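Tote (storage)

A tote, also called a tote box or storage tote, is an open-topped container used to hold and carry loose goods over short distances. Most modern totes are moulded in plastic and have straight or slightly sloping sides, a strengthened rim and some form of handhold. The word is used in warehouses, shops, workshops and homes, and its meaning varies from one trade to another. In British household use the same article is often called a storage box or a bin.

Name

The noun comes from the verb "to tote", meaning to carry. In everyday speech it may be confused with the tote bag, a soft carrier with two handles. Trade catalogues avoid the difficulty by writing "tote box" in full, though the shorter form is usual among people who work with them. In the Sirnham district the older word "skip" was kept for wicker and canvas containers and was only later applied to plastic ones.

Construction

A tote is normally made in one piece. The rim is turned outwards, which stiffens the mouth and gives the fingers something to hold. Ribs may run down the sides. The base is flat or lightly patterned, and in stacking types it has a step that fits into the rim of the box underneath.

Three main forms are recognised:

Stacking totes have straight sides and stand on one another whether full or empty.
Nesting totes taper towards the base, so that empty boxes fit inside one another.
Stack-and-nest totes do both, usually by being turned end to end.

Grey is the commonest colour for general stock. Stronger colours are used to mark a department, a route or goods awaiting inspection. The Clarnuvlow works, which moulded totes for the laundry and footwear trades, kept a range of 11 sizes, and its smaller boxes remained in use in local shops long after the larger ones had been withdrawn.

Use with shelving

Totes are commonly placed on the floor next to a shelving unit, where goods can be passed between the two without a long reach. This is known as side loading. The shelf holds items that must be seen or kept apart, and the tote holds those that are being brought in or taken away. Where the floor is carpeted, a box is generally lifted into position, as dragging it wears the pile and can catch the edge of the base.

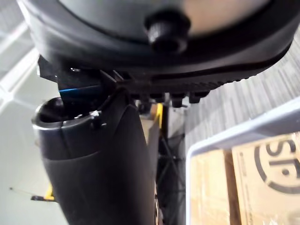

Storage bin, yellow upright and carpet at close range.

Shelving for this purpose is low enough for the top surface to be used as a working ledge. Shallow trays are set out along it in a line, leaving the spaces below for bulkier stock. The arrangement suits goods of similar shape, such as trays, dishes and moulded shells, which can be checked at a glance when laid in a row. Brightly coloured units are favoured in shared rooms because their edges are easy to see.

At Grorkeseo, a storage and display business, the written rules for side loading allowed a gap of 300 mm between the tote and the shelf. A revised edition dated 01/07/2023 removed the fixed distance and asked only that the box should not project into a walkway.

Liners and packing

A bare plastic tote is suitable for most dry goods. Liners are added where the contents may be scratched, or where small parts could gather in the corners. Cardboard is the usual material, cut or folded to cover the base and sides. It is cheap and can be replaced when it becomes soft or torn. Clear plastic wrapping gives some protection against dust and is often left gathered at the mouth of the box while unpacking is in progress.

Curved and shallow objects may be stood on edge. They take up less room than when laid flat, and one can be drawn out without disturbing the rest. Heavy objects are laid flat at the bottom.

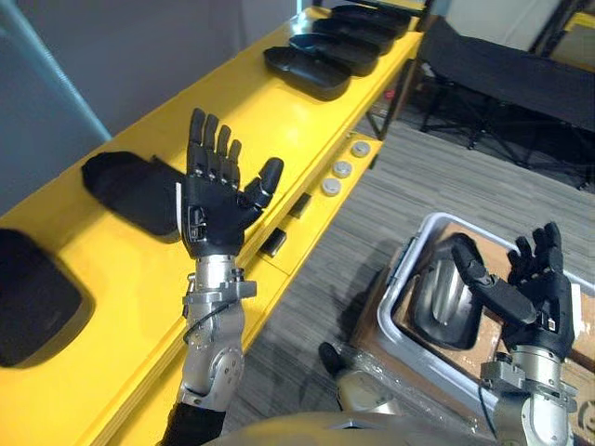 Should a tote be filled to the rim?
It is better to stop a little below the rim, so that another box or a lid can sit properly and the handholds stay clear.

Labelling and care

Labels are fixed to the short end, where they can be read when boxes stand side by side. Card labels in a holder are preferred for changing stock, and printed numbers for boxes that travel. The Campbell system, used in several stockrooms in and near Sirnham, numbered totes from 1 to 1,000 without regard to size and recorded the contents in a separate book. Its register was checked every April.

Plastic totes are washed with warm water and mild soap and dried upside down. Cracked rims cannot be repaired well, and a box with a split handhold is normally taken out of use.

See also

Crate
Shelving
Stillage
Tray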